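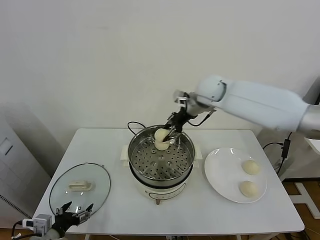 Electric steamer pot

An electric steamer pot is a countertop cooking appliance made up of a heated base, a perforated tray and a lid. It is used for buns, dumplings, vegetables and eggs. The type differs from the stacked bamboo steamer in that it carries its own heating element and needs no stove.

Construction

The base holds the element and a water well. Plug-in models sold under the Sillora and Farkex names draw between 160 and 3000 watts, depending on size and setting. A stainless steel insert sits on the base, and its tray is pierced with round holes, usually set in rings. The size of the holes affects how evenly steam reaches the food. Short side handles allow the pot to be carried
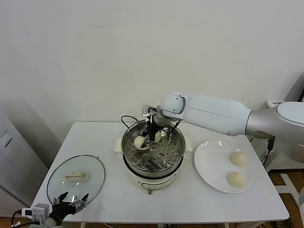 when the base is unplugged, although most manuals advise draining the well first. Enikő Gulyás, in a survey of 109 household models, found that handle clearance was the most common fault listed by owners, followed by scale on the element.

Use with buns

Filled or plain buns are placed on the tray with space between them, as the dough expands during steaming. A medium bun needs roughly 86 grams of dough. Finished buns are moved to a plate one at a time. Tops may wrinkle if the lid is lifted too soon, an effect described by Apolline Gilbert in the Plendham kitchen notes.

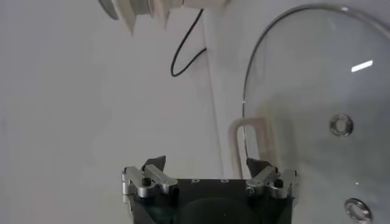 Lids are made of steel, plastic or tempered glass. Steel lids keep heat well but hide the food. A clear glass lid with a thin rim, set against a white surface, lets the surface show through with a slight gray tint; the same clarity allows the cook to check the buns without opening the pot. Condensation collects on the inner face and may drip onto the dough. Kocsis lids are domed to carry the drops to the rim.

Related articles
Bamboo steamer
Rice cooker
Mantou
Double boiler

This site uses cookies to remember your settings. Accept | Manage preferences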